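Revisión de gafas de sol antes de guardarlas (o de prestarlas)
Lista de Marisol Ruiz-Ortega, con comentarios
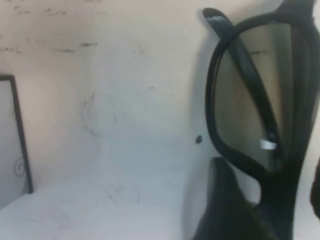 Empecé esta lista en junio, cuando Birdie Zamora me devolvió unas gafas con un tornillo a medio salir y yo me enteré ya en la carretera de Kasville, conduciendo. Desde entonces reviso todo lo que entra en el cajón, que es mucho, porque en casa las compramos como quien compra pan. Las negras de montura gruesa me dan más trabajo que las finas: con la patilla plegada cruzando por delante de la lente, como en la foto, hay que abrirla sí o sí para ver lo que queda detrás. Y el cristal gris amarronado es bastante traidor, se ve a través de él y una se confía.

1. Lentes
[ ] Sin rayas en la zona central
[ ] Sin grietas junto al borde
[ ] Bien encajadas al presionar con el pulgar
Comentario: yo las miro a contraluz y después contra una pared clara. Si veo una raya, muevo las gafas -- si la raya se mueve con ellas, es del cristal. ¡He limpiado manchas de pared durante un buen rato, no me da vergüenza decirlo!

2. Patillas y bisagras
[ ] Abren y cierran sin crujir
[ ] Tornillos a ras
[ ] Puntas sin rebabas
Comentario: nada de pegamento en la bisagra, por favor. Toàn Hà lo probó con las suyas y ahora no se pliegan. El destornillador pequeño está en la caja Firkitz, segundo cajón.

3. Montura
[ ] Apoyada en la mesa, no cojea
[ ] Sin fisuras en el puente
Comentario: en el plástico negro brillante los reflejos engañan un montón, así que paso la uña. Si engancha, es fisura.

4. Protección
[ ] Se lee el marcado CE y la categoría del filtro
Comentario: las de categoría 4 no valen para conducir, y esas las guardo aparte con una goma roja. Ishbel Gunn las usa para la nieve y está encantada.

5. Limpieza y funda
[ ] Agua tibia, una gota de jabón, paño limpio
[ ] Funda sin arena dentro
Comentario: la camiseta no es un paño (va por ti, Birdie).

Pendiente: cambiar las plaquetas de las doradas y preguntarle a Dagný si quiere las de repuesto.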